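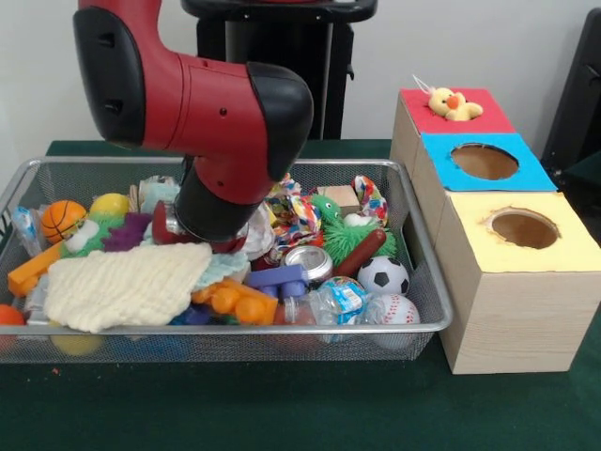 Mixed Toy Storage in a Shared Playroom
Sultard Program, Home and Materials Unit, Final Report

1. Background

The playroom on Carnegie Street in Griltholm keeps most of its small toys in open mesh baskets. The baskets are easy to carry and easy to fill. They are filled at the end of the afternoon, usually in a hurry, and over a few weeks each one turns into a mix of balls, blocks, plush toys, cloths and household things that children use for pretend cooking.

Our group was asked to look at one kind of basket and suggest a better way to store what ends up in it. We worked on it through March and April. The questions we set at the start were:

What kinds of objects end up together?
Which of them make the others hard to get at?
Which need cleaning, and how?
How few containers can we use and still have things put back in the right place?

2. The basket

It is a rectangular wire-mesh basket with a metal rim. The mesh is fine enough that small blocks do not fall through. It is also see-through only at close range, so a child standing back from the table sees what is on top and little else. A soft thing on top hides everything under it. A folded washcloth on one side of the basket was enough to cover the items below it, and the same went for the patterned cloth heaped up with the rope toy.

Hard things get used as shelves for other hard things. A purple building piece sat on a dark blue toy, and a can lay on its side among the soft toys. None of this is a problem until somebody wants the thing at the bottom.

We weighed one full load without the basket and got 2216 grams. Our unit guide suggests keeping a box that small children carry themselves under 1000 grams, so one load had to become at least three.

3. Method

We used the same green-covered table for all the sorting. For each load we first wrote down the kinds of thing we could see without touching anything. Then the basket was unpacked and the contents were grouped. We tried three ways of grouping:

By color. Fast to explain, but many toys have more than one color and there was a lot of arguing.
By size. This worked for balls and failed for cloth, which is whatever size you fold it to.
By material and care. Fabric, rubber and plastic, wood, metal. This was slower the first time and gave the best result when things were put back.

We kept the third one, with one change. Balls get their own group whatever they are made of. Children look for "a ball" first and the kind of ball second, and balls are also the things that roll off the table.

4. Results: cloth

Cloth was the main cause of tangles. In the load with the most fabric there were two matching polka-dot cloths, a pale aqua fleece cloth and a cream waffle-textured one, and together they took up the middle of the basket. One of the orange building blocks ended up below the cream cloth, and a dark maroon ball was mostly hidden by it as well.

Taking the cloths out first made the rest of the sorting much quicker. We tried leaving them until last on one load and gave up halfway. A cloth spread over a pile catches on spiky toys and drags them along, and you end up lifting half the basket to get one piece out.

We suggest folding cloths flat and standing them on edge in a shallow box, the way files stand in a drawer. Each pattern can then be seen from above. Folding takes practice, and the younger children may only manage it in half, but half is good enough for a box this size. 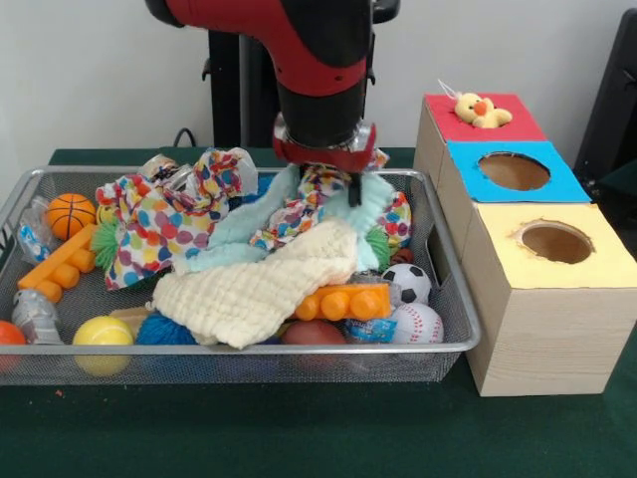

Should cloths and plush toys be washed together?

It is better to wash them separately. Cloths can usually go through a normal warm wash, while plush toys need a cold gentle cycle in a mesh laundry bag, or surface cleaning if the label calls for it. Plush toys also take much longer to dry, and a toy that is put away damp will smell and make the rest of the box smell.

5. Results: balls

The balls were a mix of sports patterns and plain ones. The sports balls were the most popular and the most often out of place. We had planned to keep them in a deep tub, but the smaller ones sank and were forgotten. A wide, low tray with a lip works better. The tray we tried was a Pillier low tray that the school already had, 50 cm long, and it took all the balls in one layer.

The yarn pom-pom ball should go with the fabric. It gets dirty like fabric and has to be cleaned like fabric. We went back and forth on this, and one of us still thinks it belongs with the balls.

6. Results: blocks, rubber toys and kitchen things

Building blocks with studs should be kept with others of their kind. The single blocks we found in the baskets had been separated from their sets, and a set with parts missing does not get used. Loose wooden cubes are easy to lose at the bottom, so we suggest a small lidded box for them.

Spiky rubber toys collect lint. Anything stored with fleece or fluffy cloth came out with threads in the spikes. A soft brush and soapy water cleans them, and they should be rinsed well and left to dry on a rack.

Metal items such as cans and cups go with the pretend kitchen. Check cans for sharp edges before they are used for play, and throw out any that are dented badly.

7. Toys that stay out of the baskets

Some toys are too large for a basket or work better standing up. The shape-sorting boxes are one case. Their yellow, light blue and magenta parts stack on their own next to the bin and take up little table space. Small plush toys tend to get parked on top of them, like the yellow duck, and we do not see any harm in that.

Bowls can be used as halfway stations. Put one on a second table and drop in whatever does not have a clear group yet. At the end, go through the bowl together. We found this kept the sorting moving, and it cut down on the arguing mentioned in section 3.
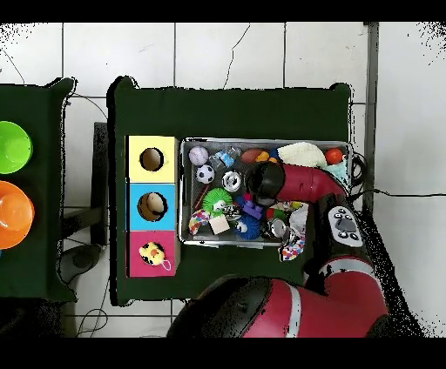
Photo credit: Sultard Program student group, Griltholm

8. Suggested layout

Shallow box: folded cloths, on edge.
Low tray: all balls except the pom-pom.
Lidded box: wooden cubes and other small pieces.
Block bin: building blocks, one bin per set if there is room.
Kitchen shelf: cups, cans, play food.
Mesh basket: plush and rope toys, filled no higher than the rim.

Each container should have a picture label on the short side, facing out. Word labels alone did not help the younger children.

9. Cost

We spent 17 dollars, all of it on label card, clear tape and a brush. The boxes were ones already in the storage room. A playroom starting with no boxes would have to spend more, and we did not price that.

10. Limits and further work

We only looked at table baskets. The floor bins hold bigger toys and may need other groups. We also did the sorting ourselves for most loads, so we cannot say how well the layout holds up over a whole term with children putting things back. A follow-up could check the containers every two weeks and note what is in the wrong one. Our guess is that cloth will drift back into the mesh basket first.

The packaging also needs a decision. Some items turned up in clear plastic bags or wrappers. We left these as they were, but plastic bags should not be in reach of small children, and the playroom should decide whether such items are unwrapped or kept in the closet.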